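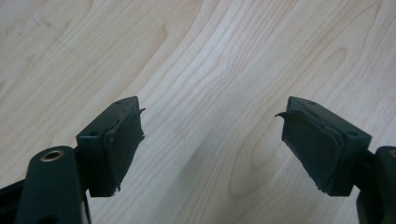 Rorkowの交換パッド(Jivarハンドグリッパー用、2枚組3260円)を導入するか検討中です。用途は布物の把持デモ収集で、両手に1台ずつ持って使います。現行の純正パッドは左右とも内側上端が薄くめくれ、相手の指に向かって突き出しています。下側の角もほつれてきました。閉じたときにこの薄片が先に当たるため、開度ゼロの読みが安定しないのではと疑っています。Rorkow品を使った方、端部の耐久性はどうですか。

投稿者: nuno_hasami

返信 1
投稿者: tk_linkage
Rorkowは9月に購入。編み物と薄手の綿で742回把持した時点で片側の上端が浮き始めました。純正は同じ条件でもっと早かったので、改善はしています。ただし厚みが純正と違い、全閉位置の再校正が必須です。製品ページには記載がなく、同梱の紙に一行あるだけでした。

返信 2
投稿者: Orifushi
端部の剥離はパッドの材質より使い方の影響が大きいと思います。天板に指先を押し付けたまま布の下へ滑り込ませていませんか。上端が最初に擦れるので、どのメーカーの品でも同じところから傷みます。3260円払う前に動作を見直すべきです。

返信 3
投稿者: nuno_hasami
>>2
滑り込ませる動作はほぼありません。縞のニットなら左右の上角に持っていき、緑の襟の端を上からつまむ形です。襟はリブ編みで厚みがあり、パッドの内面全体より先端側に荷重が集まります。ケーブルは両機とも手元から下に逃がしていて、指先を引っ張る取り回しにはしていません。

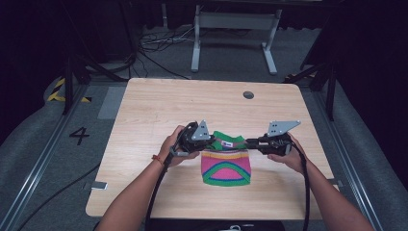 交換品の比較(nuno_hasami まとめ)
純正: 軟質。滑りにくいが端部が弱い。単品販売なし、指ブロックごとの交換。
Rorkow: 硬度40。パッドのみ交換可。再校正必要。
Guthrie: 表面に溝あり。布の毛羽が溝に残るという報告を別スレで見た。厚みは純正と同じ。
Hendunarの交換サービス: 送付から返却まで7営業日。校正込み。価格は見積もり。

返信 4
投稿者: tk_linkage
Hendunarに出すのは薦めません。パッドだけ替えて校正証の日付が更新されて戻りましたが、リンク側のガタはそのままでした。真鍮色のブッシュの周りは自分で確認したほうが早いです。指を軽くこじって動くなら、パッドを替えても開度の読みは直りません。

返信 5
投稿者: Lorna Menzies
Hendunarについては逆の経験です。うちはブッシュも見てもらえました。ただし依頼書の「点検範囲」欄で「指部のみ」を選ぶとリンクは対象外になります。tk_linkageさんはそちらを選んでいませんか。

返信 6
投稿者: tk_linkage
>>5
控えを確認しました。「指部のみ」でした。とはいえ、開度の不安定で出した個体なら一言あってもいいと思います。評価は変えません。

返信 7
投稿者: Orifushi
>>3
上からつまむ動作については了解しました。それでも硬度40は薄手の編地には硬いという意見です。うちではRorkowに替えてから、襟の端だけを浅くつまむと抜けることが増えました。把持力を上げれば持てますが、そのぶん端部の寿命は縮みます。自分は純正に戻しました。

返信 8
投稿者: nuno_hasami
参考になります。下側の角についても聞かせてください。左の黒いパッドは下辺の右角が段状に欠けています。右は上縁に浅い擦り傷がある程度です。左右差が出た方はいますか。

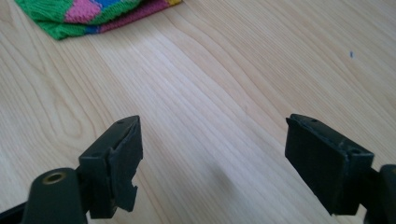 開いた状態の指先。左パッド下辺に欠け。左上は畳んだ編地。

返信 9
投稿者: tk_linkage
左右差はうちでも出ました。平行度がずれていると片側の角だけ当たります。紙を挟んで全閉し、抜くときの抵抗を上下で比べてください。下だけ強いならパッドの取り付け面から疑います。ネジ穴に遊びがあるので、締める前に位置を決めないとRorkowでも同じ欠け方をします。

返信 10
投稿者: Orifushi
平行度の件は同意。紙は薄いほうが差が出ます。

返信 11
投稿者: nuno_hasami
まず紙で平行度、次にブッシュのガタを見ます。問題がなければ左にRorkow、右はGuthrieで試すつもりです。

返信 12
投稿者: tk_linkage
左右で別メーカーにすると厚みが揃わず、中心がずれます。比較するなら1台ごとに揃えてください。

返信 13
投稿者: nuno_hasami
書き方が悪かったです。左手の1台にRorkowを2枚、右手の1台にGuthrieを2枚、です。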